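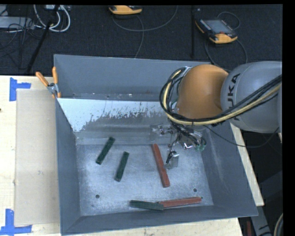 Lining a big metal bin so the blocks stop scratching the bottom

Korham Community Help > Home and Workshop > Storage
Posted 19 January 2021

Devendra Gautam

Hello all, and apologies in advance for the length, my daughter tells me I can't ask for the time without giving the history of the clock. I have a large grey metal bin that lives on a wooden table and holds a set of long blocks, green ones and reddish-brown ones. They get tipped out and put back several times a day and I'm afraid the floor of the bin shows it. It's covered in fine scratches all over, and the sloping bit at the back has gone patchy, pale and shiny at the top and then a darker grey with a ragged line between the two. I don't know whether that's wear, or some sort of coating, or just what it does.

What I'd like is some kind of liner. I did try an old bath towel, which was quiet and lovely for one afternoon and then bunched up in a corner with the blocks rolled inside it like sausages. I tried newspaper before that and would rather not discuss it.

Two complications. The sides flare out, so anything cut to the size of the top is far too big for the bottom. And there are two round holes in the floor near the front, one towards each side, and I don't know if they're meant to be kept clear. I don't want to cover them and then find I've done something silly.

My wife thinks I should leave it alone and let it be scruffy. She may well be right, but the clatter is what really gets me, more than the look of it. I'd be glad to spend up to 18 pounds if there's a proper answer. Thank you for reading this far!

Eshun

Hello Devendra, I had the very same trouble with a metal trough I keep offcuts in, and I went through the towel stage as well, so you have my sympathy.

What worked for me was ribbed rubber matting, the sort sold by the metre for shelves and van floors. Mine is 3 mm thick, and I wouldn't go thinner because it curls at the corners. Don't measure the top at all. Lay a big sheet of brown paper on the floor of the bin, push it well into the angles with the side of your hand, crease it all the way round and cut along the crease. Then try the paper back in before you go anywhere near the rubber. I skipped that part the first time and ended up with a very nice mat for the cat's bowl.

For the holes, rub a soft pencil over the paper while it's lying flat and the edges will come up like a coin rubbing. Cut the rubber a little wider than the marks so it can't creep over them. I'd keep them open myself. I can't tell you what yours are for – fixing the bin down, or letting things run out, or simply left over from how it was made – but an open hole does no harm and you can always hook a finger through to lift the mat when you want to sweep underneath. And do sweep underneath. Grit gets under there and goes on scratching away quite happily where you can't see it.

No glue, please. If the mat is cut properly it stays put by its own weight, and glue on bare metal is a misery to get off. I speak as someone who used 2 tubes of it.

As for the patchy slope at the back, wipe a bit of it with warm water and a drop of washing-up liquid on a soft cloth and dry it off. If the line moves, it was dirt. If it doesn't, I'd leave it be. Metal polish will give you a bright patch and then you'll feel obliged to do the whole bin, walls and all.

Jirerach

just get felt. woltico do a self adhesive one, stick it down, done. cheap too

Eshun

I'd be a little wary of felt for this, Jirerach, though it's very good under chair legs. Long blocks dropped in at an angle will catch the surface and pull it up in tufts, and then you're picking fluff off everything. It would certainly be quieter than rubber for the first few weeks, I'll give you that.

Devendra Gautam

Thank you both, this is so helpful. I've done the paper pattern this evening and the pencil trick came out beautifully – I was so pleased with it I went and showed my wife, who was watching something. Rubber matting is on order. The washing-up liquid made no difference at all to the line on the slope, so I'm leaving that as it is. Should I let the mat run a little way up the slope, or stop it dead where the floor ends?

Eshun

Stop it dead. If it rides up the slope it will never lie flat, and the blocks will get their ends underneath it.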